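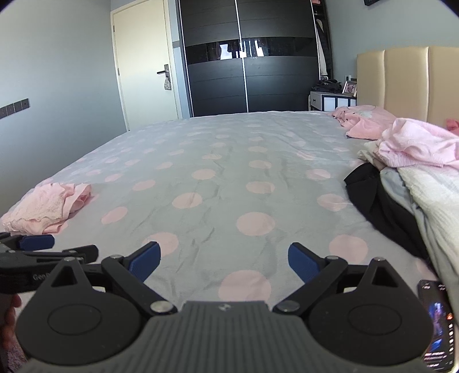 Folding on the bed: how do you keep the folded stuff away from the unfolded stuff?

Posted by Humaira Mughal in Home & Laundry
324 views, 3 replies watched

I fold on the bed. I know there are people with a folding table and I wish them well. My trouble is that the pile on the right and the finished things on the left drift toward each other until I'm refolding shirts I've already folded. Right now I have one pale pink piece with lace trim done, sitting on the grey sheet with the pink polka dots, and a whole heap still to go. The lace piece took longer than I'd like to admit, and the ruffly end won't lie flat whatever I do to it.

So, two things. Is there an order that makes this less stupid? And how do you fold anything with lace and ruffles so it survives a drawer?

Rodel Cabrera

Start with the big, boring stuff. Jeans, sweatshirts, towels. The heap drops fast and you stop hating it. I put the pile by my pillow and the finished stacks at the foot, with the basket on the floor in between, and each stack goes into the basket before it gets tall enough to lean. Mine starts leaning at 14 T-shirts. Yours may have more character.

For the lace: lay it face down, sleeves in, then fold up from the hem in two loose turns so the trim ends up on the outside. Don't press the ruffles. They were made to stick out and they'll win. Keep it on top of the drawer, never under denim. If the trim snags easily, slip it into an old pillowcase first.

If you have polka dots you also have a free ruler. I fold to a dot on my own bedspread and the shirts come out close to the same width, which impresses my sister and no one else.

Dusell

just hang it

Mirani

Seconding the hanger for anything with ruffles, but use a padded one or you get shoulder bumps. As for the drifting piles, my mother laid a rolled towel down the middle of the bed like a border crossing. It works until you need the towel.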